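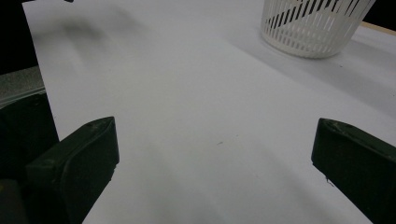
*M. Wilczyńska*

The **slotted basket** is a small open-topped container for household odds and ends, usually moulded in one piece from plastic and pierced around its sides with upright openings. It belongs to the same family as the wastepaper basket and the desk tidy, and is often sold as either, depending on which shelf had room.

## Form

Most are round and a little narrower at the foot than at the rim. The taper lets one basket sit inside another, a great help to shops and a trial to anyone trying to pull two apart at home. White is the usual colour. It goes with everything and shows coffee from across the room.

The slots save plastic and let air through. They also set a lower limit on what the basket can hold: crumpled paper stays in, while pencil shavings leave by the side. Owners who mind this fit a liner, and then have a basket with no working slots.

## Use

On the floor, the basket takes waste paper. On a table it is more likely to hold pens, pegs, cables or post that somebody means to answer. The change from one role to the other needs only a quick wipe, though families have been known to disagree about whether it was wiped.

A basket of the common desk size weighs 600 grams or less and tips over easily when empty. Guides to tidying recommend keeping 2 in a room, one for rubbish and one for things to be sorted. The second fills faster.

## Makes

The Triltholm, a plain round model, was sold in white and grey and had a lifting rim. The Grurolby was taller, with narrower slots, and its leaflet promised room for more than 900 sheets of paper without saying whether they were to be flat or screwed up. Later Grurolby baskets came in packs of 6.

## Care

Warm water and washing-up liquid are enough. Dust settles along the bottom edge of each slot and is best removed with an old toothbrush. White plastic yellows on a sunny windowsill, and scrubbing won't bring it back.

## See also

- Desk tidy
- Laundry basket
- Wastepaper basket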